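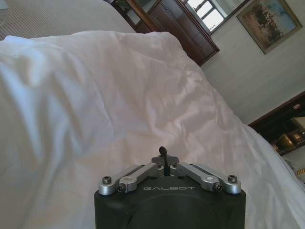 3.2 Rehearsing the walk

The second strand of our fieldwork followed the company at Flendbridge as they turned a written score into a walking performance for strangers. The score, drafted by Mereana Whitcombe and Ok-hee Wang, is made up of short spoken prompts, and each prompt is handed from one walker to the next without a leader stepping in. We sat in on rehearsals through June, and we are grateful for the patience (and the tea) with which we were received.
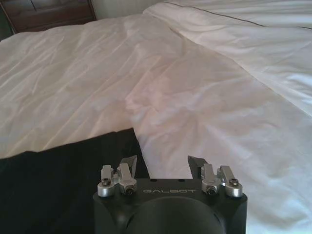
Early versions leaned heavily on silence. Whitcombe had hoped that a long pause after each prompt would draw people out, but several test walkers told us they had simply felt watched. The pause was shortened, and a line was added in which the speaker admits to not knowing the answer either. It is a small change — nine words in all — and it altered the tone of the talk that followed a good deal. 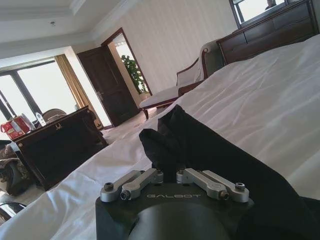
We recorded 3,093 separate turns of speech over the rehearsals and coded each one as an answer, a question, a story or a remark on the surroundings. Stories were the hardest to settle. Orla Hayes and Pirmin Plattner coded the full set separately and disagreed on 79 turns, nearly all of them stories that began as answers and wandered off somewhere more interesting. These were talked through and given a single code.

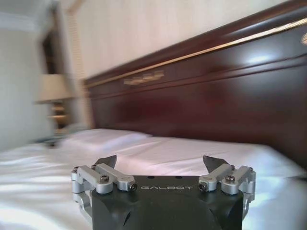
Figure 4. An open robot gripper above a bed made up with white sheets.

What we could not code so neatly was the way walkers came to treat the score as their own. By the later rehearsals they were rewording prompts, or skipping one they disliked, and Wang chose to leave room for this in the printed script. We return to her decision in Section 4, alongside the Brirkel performances.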